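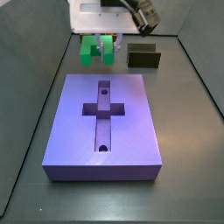

Lambert students and the footbridge petition
Posted by torari_mom in Schools and Families

I went to the district meeting last night because my daughter and her friends have been collecting signatures for a footbridge over Torari Road, and I came home so proud and so frustrated that I couldn't sleep, so you all get to hear about it. They turned in 2684 signatures. What they want is a very simple structure, two legs and a straight piece joining them across the top, same basic shape as the green block in that gripper, and on paper it looks so reasonable that you wonder why grown people have spent 2 years talking about it. The kids each got two minutes at the microphone. One girl's voice shook the whole way through and she kept going anyway, and I'm not ashamed to say I was digging in my purse for a tissue. Then the board thanked them for their civic engagement and moved on to the parking lot contract. Has anybody here been through something like this with the county? I'd love to know what the next step is, and so would they.

edau_river_rat wrote:
First of all, tell those kids congratulations from an old guy in Edau who signed on the sidewalk outside the grocery store. The young man with the clipboard was very polite and let me ramble on at him for quite a while. As for the next step, the school board doesn't own that road, the county does. The board can pass a resolution supporting it, and that's nice to have, but the money comes from somewhere else entirely. I'd get them on the agenda at the county roads meeting in May.

crossing_guard_ret wrote:
I worked that corner for 5 years and I love those kids, so please take this kindly, but I don't think a bridge is the answer. Teenagers won't climb a flight of stairs when they can see a gap in traffic. I wouldn't have at that age either! What you need is a signal with a good long walk phase and somebody in a vest at 7:30 in the morning. You could have that by fall and still have money left for the sidewalk on the Serngate side, where everybody walks in the mud.

torari_mom wrote:
Oh, I remember you! You used to wave at our dog. I hear you on the stairs, and my husband says the same thing. The students did talk about a signal early on and decided to ask for the bigger thing -- I think partly because they'd already been told a signal was coming, and it never came.

serngate_dad wrote:
I'll be the grump. I'm glad they're speaking up, but I got a little uneasy when 187 students left fifth period to march to the district office. My son went, and when I asked him what it was for he said "the road thing." Maybe that's just my son. I'd have liked it after school, with parents walking along.

quietly_knitting wrote:
Serngate_dad, I understand, I really do, but mine came home and read the county budget at the kitchen table, out loud, while I was trying to get supper on. She has never once read me anything from fifth period. If they miss an hour of class and learn who decides where a crosswalk goes, I can live with that.

serngate_dad wrote:
Fair enough. I still think after school would have been better. I did sign, for what it's worth.

edau_river_rat wrote:
One more thing, torari_mom. Have them bring copies of the petition and hang on to the originals. We turned in our only set over the Edau boat ramp and never saw it again.

torari_mom wrote:
Thank you, I'm writing that down and I'll pass it along at supper. Crossing_guard_ret, would you be willing to talk to the kids about the signal idea? They meet in the Lambert library after the last bell, and there are usually cookies.

crossing_guard_ret wrote:
I'd be tickled to. Send me a message with the time.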